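Imprimer | Envoyer par e-mail

Cahier d'atelier – 12 août 2026

Reprise du pliage ce matin, après un bon café et une longue discussion avec Floarea sur la manière de poser les mailles. Elle tient à ce qu'on les étale à plat sur un lit, bien tirées aux coins, alors que Decha préfère la table et jure qu'on y gagne du temps. Je dois dire que le lit me plaît davantage : on a de la place, le couvre-lit retient un peu le tricot, et on peut tourner autour sans se cogner aux chaises. La table de Decha garde l'avantage pour les chemises, je le lui accorde volontiers.

J'ai commencé par les pièces faciles du carton Costache, puis je suis passé à celles qui me donnent du fil à retordre, les mailles souples à bandes de couleur. La verte et orange en fait partie. Le tricot est agréable à la main, mais les côtes se resserrent dès qu'on pousse le tissu vers le milieu, et il faut tout reprendre du plat de la main en partant du centre. Charalambos m'avait prévenu la semaine dernière et je ne l'avais écouté qu'à moitié !

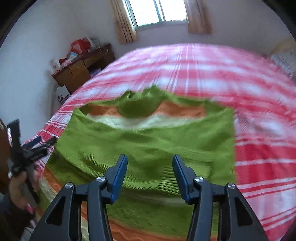 Maille verte à bandes orange, sur le couvre-lit à carreaux.

L'encolure reste mon souci. Quand l'intérieur du dos remonte au-dessus du devant, on voit la bande orange par morceaux et la bande claire en dessous se met à friser. Si l'on plie à ce moment-là, on enferme le pli dedans et il ressort au repassage, toujours au même endroit. Je note donc pour la prochaine fois : ouvrir l'encolure avec deux doigts, coucher ce qui dépasse vers l'intérieur, lisser la bande claire, et seulement ensuite rabattre les côtés. Floarea compte 30 secondes de patience pour cette étape. Il m'en faut davantage, mais je progresse.

Pour le bas, même remarque. La bande orange à relief ondule volontiers et il ne sert à rien de tirer dessus, elle revient. Mieux vaut la poser droite et laisser la maille tranquille un moment avant de plier.

Darius demande si l'on garde les étiquettes Pinside sur les piles ou si l'on revient au crayon. Pour ma part, le crayon me va très bien – à voir avec Tudor quand il repassera. Il faudra aussi lui redemander des sacs en coton, les deux derniers sont partis avec les écharpes.

Demain, la suite du carton, et les gilets si j'ai le courage.

Imprimer | Envoyer par e-mail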